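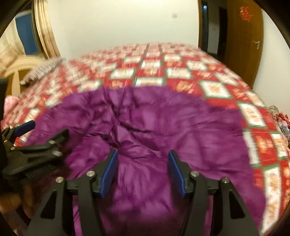 Handout 6: Teaching by Hand

Read before the lab. Chantal Gagnon will ask, and she remembers who shrugged.

Cloth is where confident people go to be humbled. A block has a handful of poses – a satin cover has as many as it likes, and creases hide the edge you wanted. Keep the fingers open until you have picked a grasp point. Move slowly, as fast swings smear the view.

For the lab:

Record 4 demonstrations per person with the hand-held grippers. Keep the bad ones, labeled as bad.

Repeat one by remote control on the Drallum arm. Note where you lost patience.

Logs go to Valentin Ferrand, 300 words at most.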